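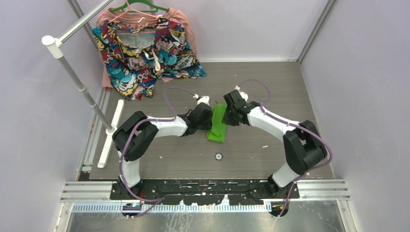 7 min read

July. By the author of this blog, who ought to have been in bed.

There is a particular kind of television programme that only exists because somebody had already paid for the ice rink. I watched one last week, start to finish, with a plate of cheese on toast going cold on the arm of the sofa, and I have been unable to think about much else.

It is called Flengate on Ice. If you are too young or too lucky to remember Flengate, it was a regional soap set in a canal-side village where everybody ran either a boatyard or a grudge. It went out at teatime, it lasted for six series, and my gran refused to answer the phone while it was on. The plots were mostly to do with mooring rights. There was a long one about a forged will, and a longer one about a goose.

None of this cries out for skates. But at some point between the fourth and fifth series, the people in charge decided that what the viewers of a soap about narrowboats wanted for Christmas was an hour of the cast falling over to music. I assume there was a lunch involved.

I had been looking for it for years. I was beginning to think I'd dreamt it, or mixed it up with something else I'd seen while running a temperature. Then a tape turned up in a box of mixed video at a car boot sale, labelled FLENGATE / SNOOKER in green felt tip, and I handed over 40 pence so fast that the woman on the stall looked worried she'd missed something. She hadn't. The tape also contains half a snooker match and a weather forecast, and I'd rank the Christmas special a close third.

It opens outdoors. Well, it opens in front of a painted backdrop of the outdoors, with the lock gates done in a shade of blue I associate with toilet cleaner. The landlady of the Flengate Arms walks on (walks, mark you, in boots, she has clearly had a word with her agent) and tells us that the canal has frozen over. "Solid as my fruit cake," she says, and there is a laugh from an audience that was plainly recorded at a different programme, possibly in a different country. You can hear a man in there enjoying himself far more than the fruit cake deserves.

Then the boatyard owner comes on. Now this man had spent four series being the brooding one. He stood on towpaths. He looked at water. Women in the post office lowered their voices when he came in for stamps. And here he is in a lilac polo neck, gripping the side of a polystyrene barge with both hands, singing a medley about snow. He doesn't let go of the barge for the whole number. The barge is on castors, so what you get is a song performed by a frightened man being slowly overtaken by his own boat.

I rewound that bit. I rewound it more than once.

The plot, and I use the word kindly, is that a foreign prince has come to Flengate in disguise to learn the true meaning of Christmas. He is from Tremska, a country the writers made up in what I would guess was the taxi. We know he's a prince in disguise because he wears a crown under a bobble hat and keeps touching it. Tremska's customs are explained to us at length. They don't have mince pies there. They have a sort of fish. The landlady finds this hilarious, and so does the man in the audience.

The prince can skate. I'll give him that. He's obviously a proper skater who has been handed some lines, and every time he's required to act he comes to a complete stop first, delivers the sentence with his arms by his sides, and then whizzes off again looking relieved. It's like watching a swan read out a bus timetable. Everyone else can act a bit and can't skate at all, so in the group scenes there is one person going round and round very beautifully while the rest of the cast cling together in the middle like shopping.

Halfway through we get the special guests. I had forgotten there were special guests. The first is a ventriloquist whose dummy, Zedivov, is supposed to be a Tremskan secret policeman sent to fetch the prince home. I do not know who this was for. Zedivov has a moustache, a leather coat and an accent that visits most of Europe, and he interrogates a child about Father Christmas for what felt like a fortnight. The child is very good, and doesn't look at the ventriloquist once. The ventriloquist's lips, on the other hand, move so much you could follow it with the sound off.

The second guest is a dance troupe dressed as Christmas puddings, and they are the best thing in it by a mile. Nothing to do with the story. They come on from the left, they do three minutes of absolutely furious tap on a bit of board somebody has laid over the ice, and they go off to the right. One of them loses her holly and kicks it out of shot without breaking step. I wanted to stand up and applaud. I'd have watched a whole series about the puddings.

After that it all goes a bit quiet, because the script has remembered the goose. Regular viewers would have known that the goose was a sore subject. There had been a storyline. So when the lock-keeper glides on (is pushed on, there's a hand) carrying a goose in a basket and says "She's come home for Christmas, Mam," you're supposed to cry. My gran did cry, I remember it clearly, which is how I know I didn't dream the thing. Watching it now, I can report that the goose is stuffed, that it's been put in the basket backwards, and that I got a lump in my throat anyway. I'm not proud of it.

The big finish is a sort of nativity. The prince reveals his crown, Zedivov repents, and everyone sings on a rotating platform that has been turned up one notch too fast. You can see it dawn on them in order, going clockwise. The boatyard owner has been reunited with his barge for this and hangs on to it like a long-lost brother. Paper snow comes down in one enormous lump. The landlady gets most of it, brushes herself off, looks dead into the camera and wishes us all a merry Christmas in a voice that says she will be making some telephone calls in the morning.

I looked about for anything written on it afterwards and found almost nothing. There's one fan page, last touched ages ago, which rates every episode of Flengate out of 100. The Christmas special gets 83. The mooring rights episode that I'd have said was the high point of the whole show gets less than that. I've been turning this over and I think whoever did the marking had a gran as well.

The same page claims the rink was hired for a Nwankwo washing powder advert that finished early, and the soap got the leftover days cheap. I can't prove it, but it would explain why there's a giant cardboard sock in the background of the fish song. I'd taken it for a Tremskan custom.

What I miss, I suppose, is the nerve of it. A soap does a Christmas episode these days and somebody gets pushed off a roof. It's all very well shot and I have to go and have a sit down afterwards. I can't imagine anyone now walking into a meeting and saying, we've got a goose, we've got a ventriloquist, none of them can skate, it's an hour long and it's going out before the news. I'd like to think someone still could.

I've put the tape back in its box and written DO NOT TAPE OVER on it, though I haven't owned a blank tape in years. The snooker, if you were wondering, stops just as it's getting interesting. If anybody has the other half, you know where I am.

3,350 views
3 comments
Share this post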